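Fillmont Students to Show Handheld Gripper Project at Fall Open House

FILLMONT – The robotics club at Fillmont Community College will show its year-long table service project at the school's open house in November. The event is free and open to the public. Doors open at 5:30 p.m. in the Mustero Technology Building.

Members of the club have spent the past two semesters teaching a small robot arm to handle things found on a cafe table. The lessons come from people. A student picks up a gripper tool fitted with a camera, does a short job at the table by hand, and puts everything back. The recording is then used to train the arm, which carries the same kind of two-finger gripper.

The club has 22 members this year, drawn from the college's electronics, machining, computer science and hospitality programs. No earlier experience with robots is needed to join. New members start by learning to use the handheld tool and to check recordings for mistakes before they go into the training set.

The training set now holds 2,626 recordings. Most are of cups, saucers, spoons and other small tableware. Thin and shiny items have taken up the most time, the club reports, and work on them will continue through the spring.

The project is paid for in part by a grant from Triantafyllou Machine Works, a Fillmont company that also lets students use its shop for repairs and spare parts. The dishes came from the hospitality program's teaching kitchen. 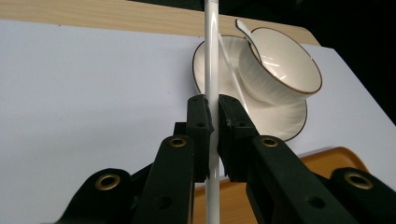

Visitors to the open house will be able to try the handheld tool themselves at two practice tables. Children under 12 must be with an adult. The robot arm will be run by students from behind a rail, with showings every half hour until 8 p.m. Seating in the demonstration room is limited to 92 people at a time, and seats cannot be reserved.

After the open house the club will get ready for the Stodasmont Student Robotics Meet, a regional contest held each spring. Teams there are given a table they have not worked with before and a short list of jobs to finish within a time limit. Fillmont entered for the first time last year in the beginner division and will move up to the open division this season. More than 200 students are expected to take part.

The club meets in the evening twice a week during the school year. Students who want to join may sign up at the open house or at the front desk of the Mustero Technology Building. Parking for the open house is free in the lot north of the building, and the accessible entrance is on the same side.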